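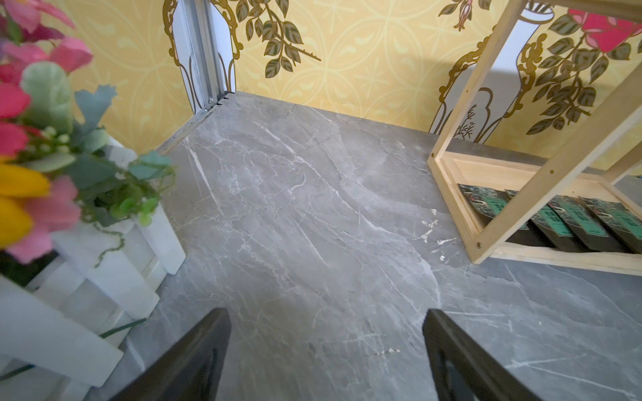 Hi, I'm Evangelia, and I look after the two-arm cell at Trukutska! Most mornings I wipe the finger pads, snug up the gripper screws and check each wrist camera before we run anything. Cell upkeep is pretty much our whole business.
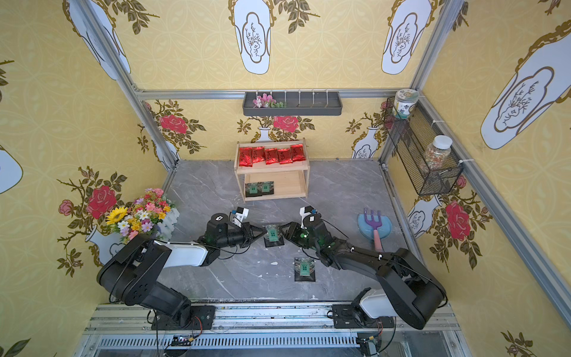
Tuesday is cable day - I follow both arms end to end and press every clip back down. Then it's a slow test run, 100 moves at low speed, with me listening for clicks.
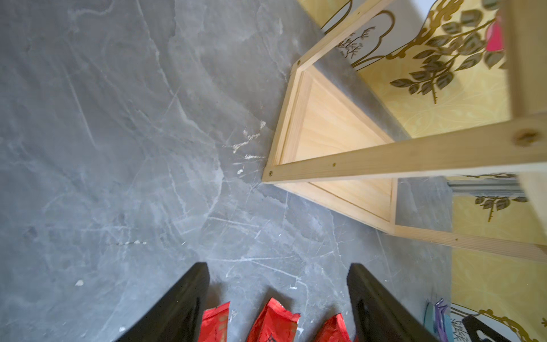

Hok-lam Yen says I should grease the rail before the test run, and he's probably right, so we're trying it his way through February.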